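Do I need to report small parts separately on a mixed shipment?

Posted in Selling and Shipping
Viewed 3,857 times

I sell leftover parts from my late uncle's repair shop, mostly odds and ends: old circuit boards, switches, wooden spacers, knobs, that kind of thing. Until now I have shipped everything inside the country, one item per envelope. In April a buyer asked me for a mixed lot of 14 pieces, to be sent abroad in one carton. The customs form has lines for each kind of item, with a value and a weight for each.

My trouble is that I don't have a value for each piece. The buyer paid one price for the lot. I also don't have a scale that reads small weights well. Anything under an ounce shows as zero.

Can I write "used parts" on one line with the total price and the total weight? Or does each thing need its own line? I tried the help pages at Wudora, where I buy my labels, but they only cover clothes and books. I would like to get the carton out before the buyer loses patience.

Mi-kyung Woo

Nesix
Joined 4 years ago, 1,766 posts

Don't write "used parts." It is too vague and there's a fair chance the carton gets held until someone asks you what is in it. The person reading the form has never seen your listing. They need to know what the thing is and what it's made of.

You don't need 14 lines, though. Group the pieces by kind. For a lot like yours I would write something like this:

Used printed circuit boards, for repair
Used plastic knobs and switches
Wooden spacers

Put the number of pieces on each line. Then split the price you were paid across the lines in a way you could defend if asked. If the boards are what the buyer wanted, most of the value goes there. The lines have to add up to what was paid, so don't round each one up and end up over the total.

For the weight, weigh the whole group and not the single piece. Ten knobs together will show on your scale even if one doesn't. If a group is still too light to read, weigh a mug, add the group to the mug, and subtract. Kitchen scales are often bad near zero and fine higher up.

Keep a copy of the form and a screenshot of the sale. I keep mine in a folder by month and have needed them twice.

One more thing - check whether any board has a battery on it. Old ones sometimes have a coin cell, or a little barrel-shaped battery soldered in place. Batteries have their own rules and some carriers won't take them at all. Look before you tape the carton shut.

Kustby

I just put "hobby items" and the total. Never had a problem. People overthink this stuff.

Eun-seong Cha

I'd go with the first reply over the second. "Hobby items" worked for me too until it didn't, and the carton came back after six weeks with the postage gone.

What helped me was sorting before filling in anything. I lay the whole lot out in an open box, like with like, and write the lines of the form straight from what's in front of me. If I can't tell which group a piece belongs to, I ask the buyer what they'd call it, and they usually know better than I do. Each group then gets its own small bag with the same words on it that are on the form, so if the carton is opened, the bags and the form match.

Wrap the boards in anti-static bags if you have them. If you don't, plain paper is better than ordinary bubble wrap right against the board. Put something stiff on both sides so the corners don't get bent, and keep the wood blocks away from them, at the other end of the carton.

Also look up what the other country says about wood. Small finished pieces are normally fine, but raw wood with bark on it can be refused. It takes five minutes to check and it's usually on the postal service's page for that country. 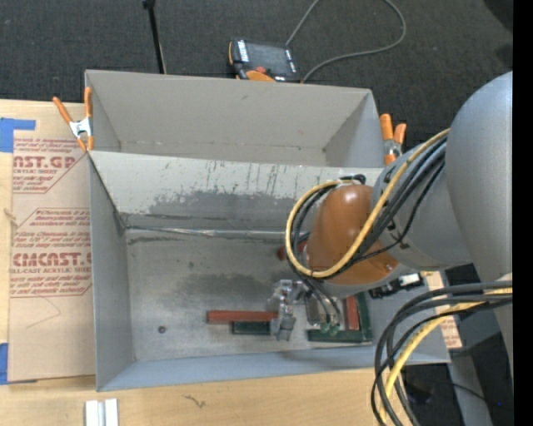
Ó Gríofa: Agree on matching the bags to the form. I'd add the buyer's phone number on the label as well, as the carrier at the other end often wants one and the carton can sit in a depot for days without it.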